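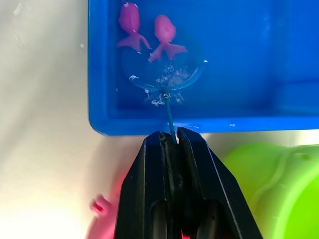
Sylvain Le Goff trouve qu'on garde trop d'essais ratés, et que si le filet ressort vide il faut jeter l'épisode et recommencer. Je ne suis pas d'accord. Une reprise après un échec apprend au modèle quelque chose que les essais propres ne lui donnent pas. On en a parlé en préparant le matériel, sans trancher. Pour l'instant on garde tout, avec une étiquette.

Classé dans : Carnet de bord > Téléopération > Données

13 avril. Bac bleu, eau, grenouilles vertes, jouets roses, gobelets. Épisodes enregistrés : 67, dont 400 secondes inutilisables à cause d'un décalage entre les caméras de poignet et celle du haut. J'ai relancé Piresine et le décalage a disparu. Cause inconnue, à surveiller.

L'eau complique tout. Les reflets changent au moindre choc et les objets dérivent entre deux prises. Les grenouilles restent là où elles veulent, je ne les replace plus entre les épisodes. 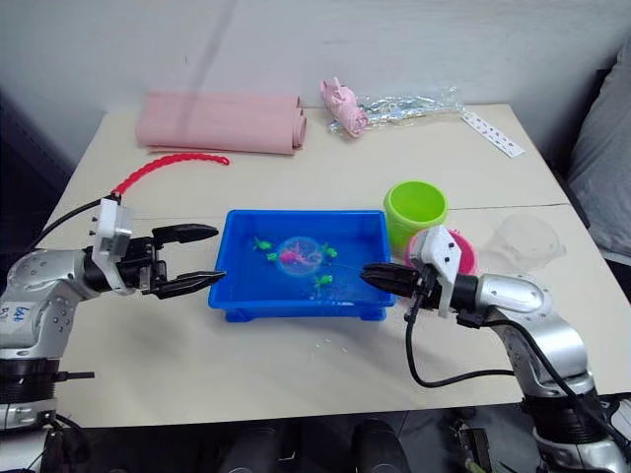

Gobelets

Consigne : saisir un gobelet près du bac, le déplacer, le reposer debout. Le vert se voit bien. Le transparent se confond avec la table et j'ai dû annoter à la main. La pince droite demande un angle presque vertical pour entrer dans le rose.

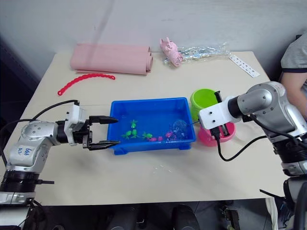 Nouhaila Tahiri, opératrice de collecte, site de Plello

Objectif pour août : 2,000 épisodes sur la série Leltivero. Au rythme actuel c'est serré. Demain, changer l'eau, revoir les étiquettes avec Sylvain, vérifier le serrage de la pince gauche.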